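Budget for the bench before you budget for the arm

Every January the same kind of spreadsheet lands on my desk. A small shop wants to try automation, and someone has put the price of a robot arm in the top row. Under it there is a row for "misc." The arm gets three pages of comparison. The misc. row gets one number, usually 400 dollars, and no one can say where it came from.

I have helped plan five of these purchases, and I think the spreadsheet is upside down. The arm is the part you will understand best by the time you sign. The vendors quote it clearly, the specs are public, and you can get a used one if the new one is too much. What sinks the first year is the stuff the arm has to touch and the stuff it has to stand on.

At Cledis, a furniture repair shop, the plan was to have the arm do handling jobs at the bench: pick up a clamp, set it down, hold a part while a person worked on it. The arm came from Nuvon and did what the quote said it would. The fingers that came with it were made for boxes. They were swapped for a different set, then for brackets cut to order, and the total for grippers and hardware came to 337 dollars more than the whole misc. row. That doesn't count the hours.

The hours are the real cost. I tell people to write down how many their best bench worker can give up in a month, and to put a wage next to it. For a shop of 10 people, losing one of them for two mornings a week hurts more than the loan payment does. Zalis, which builds shelving, skipped this line and had to stop its trial in the second month because orders were late. The equipment was fine. They had bought a machine and had no one free to stand next to it.

I hear two arguments against this. The first is that you can't price what you don't know yet. True, but you can set money aside for it. I ask for 1,000 dollars that belongs to no line at all and that the people at the bench can spend without asking. If it is still there at the end of the year, good.

The second is that a bigger budget scares owners off and then nothing gets tried. Maybe so. I would still take a shop that waits a year over one that buys an arm, runs out of money for fingers, and parks it in the corner under a tarp. The second shop won't try again for a long time - and it will tell every other shop in town why.

Size matters less than people think. Nanayakkara, a two-room shop that fixes chairs and stools, spent less than anyone else I have worked with. They started from one job and one tool and priced everything around that, including where the light falls on the bench and what the work surface is like. I would use their order of questions for any first purchase.

What to settle before you ask for a quote

1. Name one job. Write it in a single sentence. If it takes two, pick the shorter half.

2. List every object the gripper will have to hold for that job, with its weight and its finish. Send the list to the vendor and ask for the price of fingers that fit it, as a separate line.

3. Go look at the actual surface the work happens on. Shiny varnish throws light back at a camera, and a clamp lying flat on it is harder to pick up than one hanging on a rack. Price a mat or a lamp if you need one.
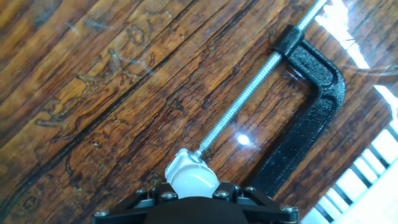 4. Put a name and a number of hours on the schedule for the first three months. Get that person's agreement first.

5. Set aside the open money, and leave it out of the talks with the vendor.

6. Only then compare arms. By this point you may find that the cheapest one on your list does the job, and that what you save on it covers the fingers.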